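Wovinbridge home recording: frequently asked questions

Last updated in May. These answers are for people who record household tasks for us with the Flilo hand-held grippers. If you are working with the remote station, most of the section on recording also applies to you. Skip the part about the camera.

GENERAL

What am I being asked to do?

You do ordinary chores with a gripper in each hand in place of your fingers. The gripper stores what its camera sees and how far the fingers are open. The recordings are used to train a two-armed robot to do the same chores.

Do I need any experience?

No. The practice set has 12 short tasks, and most people get through it in an afternoon. Your first real recordings are checked one by one by Zihan Lei, and you will get notes back.

How many recordings do you have already?

The clothing set stood at 3,457 accepted recordings when this page was last updated. Kitchen tasks are counted separately and are not on this page yet.

Why not just use the remote station for everything?

It is slower. A garment that takes well under a minute by hand can take several minutes over the remote link, and the station stays in our building. We use remote control for tasks where we need the robot's own arms in the recording, such as reaching into a deep drawer. The hand-held grippers can go to any home.

RECORDING CLOTHES

Where should I work?

On a bed, a table or any flat surface that you can reach across without leaning on it. A bedspread is fine and does not need to be ironed. Wrinkles in the cover are useful to us, and so are covers that are close in color to the clothes. Please don't buy anything new for this.

How should the garment start out?

Crumpled. Pick it up, bunch it, drop it and leave it where it lands. Don't turn it so that the collar faces you or pull out a sleeve to make the first grip easier. A robot taking clothes from a basket will not get them that way.

Where do I grip first?

On any bunched end that sticks out from the rest. Open the fingers wide, come in low with one finger on each side of the fabric, and close slowly. If you catch the bed cover too, open up, back off a little and try again. Leave the failed grip in the recording.

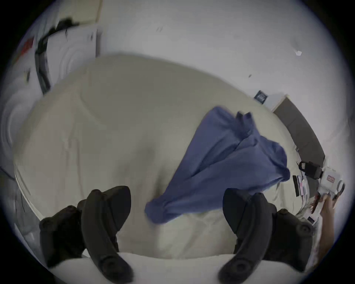

What does the second gripper do while the first one is working?

Keep it in your other hand, back from the fabric, until you need it. It can be in view of the first camera. Once one end of the garment is held, bring the second gripper in and look for another edge or corner to pull against.

Can I use my bare hand for a moment?

No. If a bare hand touches the garment, stop and start over. Holding or adjusting the grippers is fine.

Do I have to clear the room?

No. Furniture, appliances and cables can stay where they are. Put away letters, bank cards and family photos, and ask other people in the home to stay out of the room while you record.

How many times should I do each garment?

Do 3 recordings, then change to a different one. You can come back to the same garment later if you start from a new heap.

PROBLEMS

The recording stopped halfway through. Is it lost?

Usually not. Open Dresteo, go to Unfinished, and check whether the file has a length next to it. If it does, upload it and mark it as partial. If the length is blank, delete it and record again.

The two grippers don't line up in the preview.

Put both on the table, wait for the Ready message, and repeat the start-up movement. This is error 19 in the log. If you get it again after a restart, write to Clodagh Hegarty and include the log.

My wrists get sore.

Stop for the day. There is no minimum number per session. When you go back to it, try a lower surface so that your elbows are not raised.

Can I see the robot do my task?

Sometimes. We post test runs on the Ilie page when a new set has been trained. They are not sorted by home or by person, so you may see your kind of task without knowing if your own recordings were part of it.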